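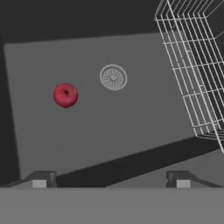 내년 그리퍼 예산안을 2월 안에 넘겨야 해서 이번 주는 견적서만 들여다봤다. 후보는 Govon과 Nidard 두 곳이다. 둘 다 평행 2지 방식이고 가반하중은 우리 작업에 충분하다. 차이는 부속 쪽에서 난다.

Govon은 본체가 싸다. 대신 핑거 패드가 소모품으로 따로 잡혀 있고 최소 주문 단위가 4세트다. Nidard는 패드가 기본 포함인데 납기가 7주다. 지금 발주해도 설치 일정과 겹친다. Denise Haworth에게 납기 단축이 되는지 물었더니 추가 비용 항목이 한 줄 붙은 견적서가 돌아왔다. 금액을 보고 바로 접었다.

실물을 사기 전에 시뮬레이션에서 걸러낼 수 있는 항목은 먼저 거르기로 했다. 확인할 것은 핑거를 벌린 폭, 손목 쪽 시야, 와이어 랙 옆으로 접근할 때의 간섭이다. 사과 같은 둥근 물체는 폭 여유가 적으면 접근 각도에서 바로 손해를 본다. 마찰 계수와 패드 마모는 시뮬레이션 값을 믿지 않으므로 예산에 실측용 시편 비용을 별도로 넣었다.

현재 안은 다음과 같다.

그리퍼 본체 2대 (1대는 예비)
교체용 패드 4세트
손목 카메라 브래킷, 케이블
시뮬레이션용 GPU 워크스테이션 증설
설치 및 캘리브레이션 인건비

마지막 항목은 작년에 빠뜨렸다가 다른 예산에서 끌어다 썼다. Roland Clegg가 아직도 그 얘기를 한다. 워크스테이션은 임대와 구매를 비교 중인데, 렌더링을 상시로 돌린다면 구매가 맞고 평가 때만 쓴다면 임대가 싸다. 사용 시간 로그를 뽑아서 정할 생각이다.

Flindside 쪽 중고 매물도 봤지만 펌웨어 버전을 확인해 주지 않아 제외했다. 패드 단가는 회신이 오면 표에 반영한다.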